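What a company secretary does all day

Hậu Triệu has been company secretary at Tistwood for five years. The firm makes shelving and storage fittings, employs 107 people and has 46 shareholders, most of them descendants of the two families who set it up. When she tells people her job title, she says, they usually assume she answers the chief executive's phone.

"I have stopped correcting them at parties," she says. "At work I do correct them, because it matters who they send things to."

A private company in the UK doesn't have to appoint a secretary, and many small ones don't. Tistwood went without one for most of its life. The finance director kept the registers in a drawer and wrote up the board minutes when he had time. Triệu was brought in after the company bought a smaller rival, Stomon, and the lawyers found that two share transfers had never been entered in the register of members.

"One of the transfers was for 1,114 shares," she says. "Everyone agreed who owned them. The family had been receiving the dividends on them for years. But the register said something else, and the register is what the lawyers look at first."

Putting it right took her first spring in the job. She wrote to every shareholder, asked for copies of certificates, and took the gaps to the board one by one. Some of the letters came back unopened. One shareholder had moved abroad and replied in May with a certificate that had been folded into a book.

Her week is less dramatic now. She agrees the agenda with the chair, chases directors for their papers and sends out the board pack five working days before each meeting. She sits in, takes the minutes and has a draft ready within two days.

"I don't write down who said what unless someone asks me to," she says. "I write down what was decided, what the directors had in front of them and the main reasons. If a director disagrees and wants that recorded, it goes in."

She also keeps the list of directors' interests. Last year the board was choosing a software supplier, and one of the bidders, Stustora, employed the brother of a non-executive director. He declared it, left the room for the discussion and did not vote. Triệu minuted the time he went out and the time he came back.

"It was handled in a few minutes," she says. "He rang me the week before to ask what he should do. I would like every director to ring me the week before."

She reports to the chair on board matters and to the chief executive on everything else, an arrangement she describes as workable. She has no vote. If she thinks the board is about to do something the articles don't allow, she says so in the meeting and asks for that to be minuted.

It has happened once, over a loan to a director's own business, Ông. The board put the item off, took advice and came back with a resolution for the shareholders to vote on. 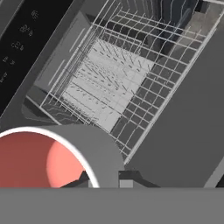
Can the finance director do the job as well?

"In law, the same person can hold both posts," Triệu says. "In a small company it is often done that way. The trouble comes at year end, when the accounts are due and the filings are due, and one person is doing both. The accounts will always win."

She trained as a paralegal and took her governance exams in the evenings while working for a housing association. Most of what she uses, she says, she learned from reading other people's minutes. The worst were a single line long. Others ran to eleven pages and left out the decision.

The next annual general meeting is already in her diary, and the notice has to go to all 46 shareholders. Three still want theirs by post.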